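The Drawer Count

They gave us the news on 11th June, with cookies.
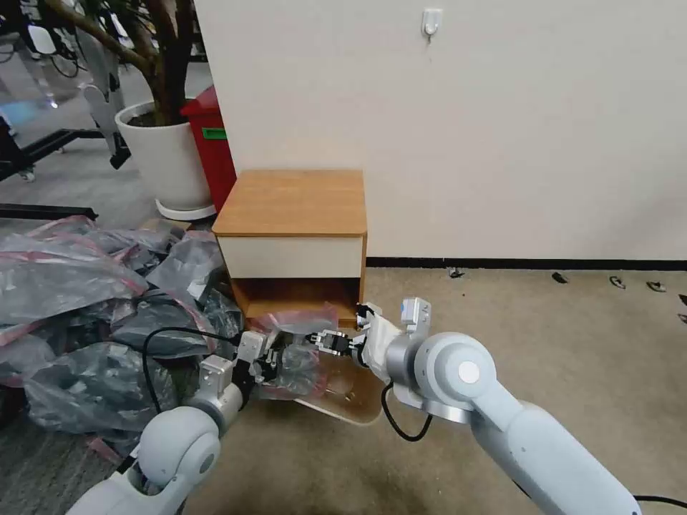
Morning

The machine from Melora had been opening drawers since before I clocked in. Open, look, close, open. I stood there with my coffee and watched it take hold of a drawer's edge on one of the little honey-topped nightstands, and I thought about my knees. I had been opening those drawers for Hurkska Furniture Returns for nine years, and my knees were the only part of me that had kept a record.

The job, if you never did it, goes like this. A nightstand comes back. You pull the drawer, look for whatever the customer left in it, check the runners, push the drawer in, write a grade on the tag. A is nearly new. D goes to the crusher behind Warkard Road. The whole art of it is in B and C, and we used to argue about B and C through entire lunches.

The woman from Melora said the machine would not be arguing with anyone. She said it as a selling point. She also said it would do 1,000 drawers for every one that had to come back to a person. I asked who had counted. She said it was a projection.

"So it hasn't done them yet," I said.

"It's learning," she said, and passed me the cookies.

Afternoon

My new title was Exception Handler. It came with a stool and a tablet, and the tablet buzzed when the machine had a doubt. The first day it buzzed 40 times. A drawer was stiff. A drawer was fine but the light was odd. A drawer had a sock in it, and the machine wanted to know if the sock was part of the drawer.

I pressed No. It thanked me.

By three I understood what they had done. I used to do the easy ones with my hands and save my head for the hard ones, and the easy ones were where you got your rest. You could plan supper during an easy drawer. Now the easy ones went past without me and I got a hard one, then another hard one, then the sock.

The others had been sent over to the Pacheco building to load trucks. Two of us were left on grading, me and the night man, and I only knew him by the crumbs on the stool. We took to leaving each other notes on the back of the grade tags. His first one said, It calls everything B.

He was right. I pulled up the list. B, B, B, B, all the way down, with a C now and then like a tree beside a highway. I carried the list to the supervisor, who said the numbers upstairs looked very steady.

"They're steady because they're all the same number," I said.

He said upstairs liked steady.

February

By winter the buzzing had dropped off. The Melora people were proud of that and sent a chart. I had my own idea about it. I had gotten tired, and when the tablet asked me B or C, I pressed B, because B made it stop. The night man told me in a note that he did the same. So the machine had been learning, just as the woman said. It had been learning from two people who wanted to sit down.

I thought about telling someone. I got as far as the stairs.

Then a nightstand came through that I would have given a D in my sleep. The back runner was split, and there was a smell in the drawer like old pond. The machine pulled it open, waited the way it does, and pushed it shut. My tablet stayed quiet. On the screen it said B.

I got down off the stool and pulled that drawer myself. It stuck where I knew it would. I lifted it a little on the left, the way you have to – my hand still knew how much – and it came free, and in the back corner was a child's drawing of a horse, folded small.

I crossed out the grade and wrote D on the tag in pen. There is no place for pen in the new system. The tablet buzzed and asked me to confirm that I was a person, and I stood there holding the horse and looked for the button.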